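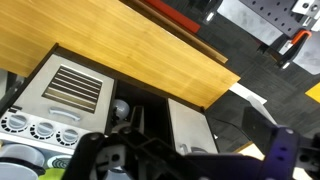 Osian Voyle, Technical Communications Officer
March

DRETLOW GEOPHYSICS RELEASES SHALLOW SEISMIC PROCESSING PACKAGE FOR FIELD COURSES AND SITE SURVEYS

BRIRNDALE – Dretlow Geophysics has released Enunico, a software package for processing surface-wave records from shallow seismic surveys. The package takes raw shot gathers, computes dispersion curves and inverts them for shear-wave velocity as a function of depth. It is intended for near-surface work, where the target is usually the top few tens of meters of soil and weathered rock.

Enunico was developed over two field seasons at the company's Brirndale office. The starting point was a set of scripts written by Nelli Suominen, senior geophysicist, for a landslide study on the Twal slope. Those scripts handled one array geometry and one file format. The released version reads the common seismic exchange formats and accepts linear arrays of up to 48 channels with uneven receiver spacing.

Processing follows the usual order. Records are trimmed, checked for polarity and transformed to the frequency–phase velocity domain. The user then picks the fundamental mode by hand or accepts an automatic pick, which can be edited point by point. Higher modes may be picked separately and included in the inversion with their own weights. Picks are saved with the amplitude spectrum they were made on, so that a second person can review them later without repeating the transform.

The inversion is a global search followed by a linearized refinement. By default it tests 3000 starting models per profile and keeps every model whose misfit falls within the stated data error. Results are reported as a family of velocity profiles with the spread shown at each depth.

"A single best-fit curve hides how little the data say below a certain depth," said Suominen. "We plot the whole accepted set and mark the depth where the longest measured wavelength stops giving useful control. Users can still export one profile if their design code asks for it." 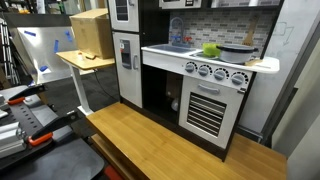

The package was tested on 23 lines recorded at Twal with a sledgehammer source and vertical geophones. At 14 of these lines the velocity profiles were compared with downhole measurements in existing boreholes. Agreement was good in the upper layers and poorer where a stiff gravel bed overlies softer silt. In that setting energy moves between modes, and the automatic picker tended to follow the wrong one. The manual describes the problem, gives two of the affected records as practice data and recommends manual picking wherever a velocity reversal is suspected.

Elie Salameh, who led the field crew, said that source offset had more effect on the results than the number of stacks. Short offsets gave strong records with near-field distortion at low frequency – long offsets lost the high frequencies needed for the top layer. The recommended procedure is to shoot at three offsets from each end of the spread and to compare the dispersion images before combining them. Enunico displays these images side by side on a common color scale.

A teaching edition is included at no extra charge for university departments. It contains the full processing code, a reduced set of Twal records and exercises prepared by Maysoun Akl and Elibariki Mohamedi. The exercises cover array length and spatial aliasing, mode identification, and the effect of an assumed Poisson's ratio on the inverted profile. Solutions are supplied to instructors on request. Synthetic records with known layer models are also provided, and noise can be added at a chosen level.

Enunico runs on standard desktop and laptop computers and does not need a network connection after installation, so profiles can be checked in the field before the spread is moved. Project files are plain text and may be edited outside the program.

Work on the next version has started. Planned additions are passive-source processing for two-dimensional arrays and joint inversion with refraction travel times. Attenuation is not modeled in the current release.

Departments and survey contractors may request an evaluation copy from the Dretlow Geophysics office in Brirndale. Requests should state the recording system in use and the file format it writes.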